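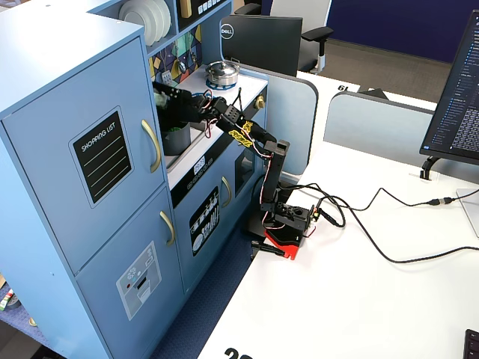
The best thing I ate in March came out of a list. A real one, in pencil, on the back of a bus timetable, and it belonged to Chih-ming Lai, who has kept every grocery list he has written since he moved to Bermont and will happily spread them across a table for anyone who asks. I asked! We ended up with 149 slips of paper between the teacups, and I went home wanting to write on everything. Even play kitchens get this right: a little blue refrigerator with SHOPPING LIST across its upper door and four lines underneath. Four lines is a very good length for a list, as it happens, and Chih-ming's theory of cooking more or less starts there.

His rule is that a weekday list should hold 4 things and no more. You already have onions, he says. You already have rice, or noodles, or the end of a bag of lentils. The list is for whatever turns those into dinner. The one that fed me read "leeks, lemon, white beans, the good butter," and he made a sort of stew from it that was so soft and so sharp at once that I stopped talking, and I don't stop talking easily.

I had come to him as a person who shops by wandering. I would go into Endard, the big market hall behind the train station, with a bag and a good mood, and come out with fennel, two kinds of olives and nothing for supper. I loved it (I still love it, I'm not giving up the wandering altogether), but I was throwing away a shameful amount of fennel.

Miłosz Krawczyk sells vegetables at the north end of the hall, and he can spot people like me from three stalls off. "You look at everything and you buy the prettiest," he told me. He was weighing out carrots for a woman who had handed him her list without a word, and he was filling the whole thing from top to bottom, swapping her spinach for chard when he saw the state of the spinach. She trusted him to do it. That's an old way of shopping, and it's wonderful to watch -- the list goes over the counter, the bag comes back, and the talk in between is all about somebody's knee.

Miłosz keeps some of the lists people leave behind. They're pinned up beside his scale, and he showed me his favorites. One says only "soup." One is a drawing of a beet, quite a good one, with "x3" beside it. One has been folded so many times that the middle has worn through, and he thinks the family must have used it for a whole winter, the same soup ingredients over and over.

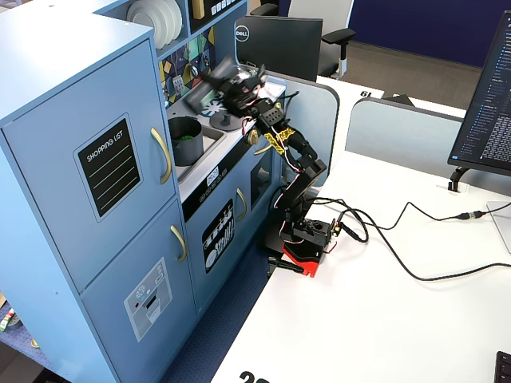
So for a month I tried it. I bought a pad at Wilczyńska, the stationery shop on the corner, the kind with narrow pages that tear off cleanly, 60 sheets, gray cover. I left it by the kettle. The first week was clumsy. I wrote down things I already had, and I wrote "something green," which Chih-ming considers cheating. By the second week I was opening cupboards before I wrote anything, and that changed more than the list did. I found barley. I found a jar of roasted peppers I'd been given and forgotten, and they went into eggs, and then onto toast, and then they were gone and I was sorry.

What surprised me was how much the lists kept. Mine from the third week says "dill, potatoes, sour cream, radishes," and I can tell you that it rained, that my sister came over late, and that we ate standing up out of the pan. My phone has years of photographs of dinners, and hardly any of them bring back an evening like that.

Chih-ming's oldest slip is from his first apartment, above the Prarkinon movie theater, and it says "salt, pot." He had neither. He bought both before six in the evening, boiled some potatoes and ate them by the window while the crowd came out below. The pot is still on his stove. It's the one he used for the beans.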